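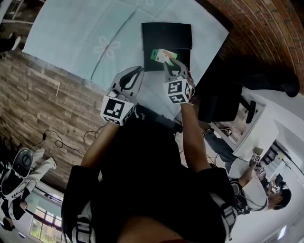
Lavska Public Library Opens Its Seed Room With 162 Kinds of Vegetables, Herbs and Flowers

LAVSKA – Gardeners with a library card can now check out tomatoes. The Lavska Public Library opened its Seed Room in April on the lower level of the main branch, and the drawers are full: 162 varieties, from scarlet runner beans to a striped winter squash that local families have been growing for generations.

Anyone with a card may take home up to four packets per visit, free of charge. There are no due dates and no fines. Growers who have a good year are warmly invited to save some seed and bring it back in the fall, labeled with the variety and the neighborhood where it grew, but a failed crop won't count against anyone (we have all lost a row of lettuce to rabbits!).

The opening stock comes to 3,450 packets. Many were donated by Usman Garden Supply, the family nursery on Mill Road, which also gave the library its old oak seed cabinet and a set of brass scoops. The rest came from home gardeners across the county, who answered a call in the winter newsletter with envelopes, jam jars and in one case a coffee can of hollyhock seed.

"We hoped for a few shoeboxes' worth and had to clear another shelf," the library said in its spring bulletin. "People wrote notes to go with their seeds, about grandparents and back porches and what to cook. We are keeping every one of those notes in a binder by the door, and they are wonderful reading."

A grant from the Grimo Fund paid for the room's new lighting, a small refrigerator for long-term storage and 31 new gardening books, including several for children and a guide to growing food on balconies. The books circulate like any others.

The library is also starting a monthly evening class in the Zesard Room upstairs. The first sessions cover starting seeds indoors, reading a frost chart and building soil on a tight budget. Later in the season the class turns to seed saving, with peas and beans first and squash after that, where hand pollination comes in. Classes are free, and beginners are very welcome. Children may attend with an adult.

The Seed Room is open during regular library hours. Staff at the front desk can help with library cards, class sign-ups and seed donations. Donated seed should be dry, clean and from last year's harvest or newer.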